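Checking the Hand-Held Gripper Before a Recording Session

Willisov Robotics Club, member how-to pages
Last edited 10/18/18

This page is for anyone in the club who has signed up to record demonstrations for the Dunon entry. It covers the hand-held gripper, the markers on it and how to hold the thing so your recordings can be used. If you are looking for the page on soldering, that one is better written and has fewer regrets in it.

Read the whole page once before you pick anything up. It takes less time than redoing a session, and I have done the comparison.
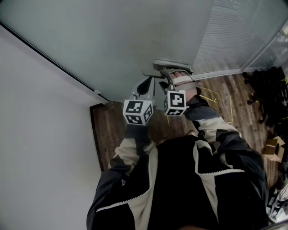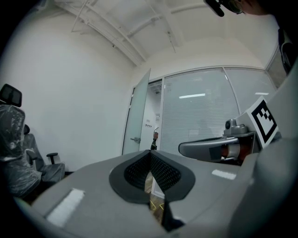

Marker cubes on the gripper in the first picture; mesh-lined cutout and side camera in the second.

What you need

The gripper, its cable, a charged laptop with the Flunilov recorder installed, a lint-free cloth, and a stretch of floor you are willing to defend. Sleeves with snug cuffs are a good idea. Bell sleeves looked wonderful on the person who wore them and ruined a whole evening of recordings.

Step 1. Clear the floor

Move boxes, bags and cables out of your walking path. You will be looking at your hands the entire time, so anything at ankle height has the advantage. Coil spare cable and put it against a wall. Putting it on a chair doesn't count, as chairs in our room have a habit of being pulled out by whoever sits down next.

Step 2. Look at the markers

The black-and-white squares are how the software works out where each finger is. Wipe every face with the dry cloth. Do not use the spray from the kitchen shelf, which lifts the print, and do not "touch up" a scuffed square with a marker pen. The software reads your artwork as a different square, and then it believes the left finger is somewhere over by the parking lot.

If a corner is peeling, replace the whole square. Spares are in the envelope taped inside the cabinet door. Check the number on the back against the chart before you stick it down — a square in the wrong place gives no error message at all, just very confident nonsense.

Step 3. Work the fingers

Open and close the gripper 20 times with nothing in it. You are feeling for grit, wobble or a squeak. A squeak is fine. Grit means something is in the joint, so blow it out with the hand bulb and start over. Wobble means a loose screw: snug it up with the short driver and stop when it stops. We have exactly one member who thought a bit tighter would be safer, and we have a jar of cracked housings to remember it by.

Step 4. Start the recorder

Plug in, open Flunilov, pick the profile called Asamoah and wait for the preview to settle. The profile is named after our old practice room, and renaming it breaks three scripts, so please leave it alone.

Wave the gripper slowly from side to side. The two finger readings should follow smoothly. If one freezes, your hand is over a cube. Shift your grip up the handle and try again. Everybody's fingers creep down after a few minutes, including mine, so check this between takes too.

Step 5. Hold it like it belongs to a robot

Keep your elbows loose and lift the gripper well away from your chest. Move at half the speed that feels natural. Pause for a breath before you close on the object and again before you let go.

Do not flip the gripper over in midair to show off. The arm that has to copy you cannot do it, and it will try.

Step 6. Record in short batches

Each take should be one pick and one place, then stop. Aim for batches of 49 takes, save, and have some water. The season target for the Dunon entry is 2000 usable takes, and usable is doing a lot of work in that sentence. At last count, up to 139 of the October takes may have to be thrown out for covered markers, so you can see why Step 4 goes on a bit.

Name each batch with your initials and the object. "final_final_mug2" is already taken.

If something goes wrong

Preview is black: the cable is half out. Push it in until it clicks.

Readings jump around: glare on a marker. Turn so the window is behind you, or close the blinds.

Fingers read as permanently closed: you loaded the wrong profile. Go back to Step 4.

Recorder says the disk is full: it is telling the truth. Move finished batches to the club drive before deleting anything, and ask in the group chat if you can't find the drive.

Putting it away

Leave the fingers open, put the lens cap on and lay the gripper in its case with the markers facing the foam. Write your batch names on the sheet by the door. If you broke something, write that down too, in letters large enough to read.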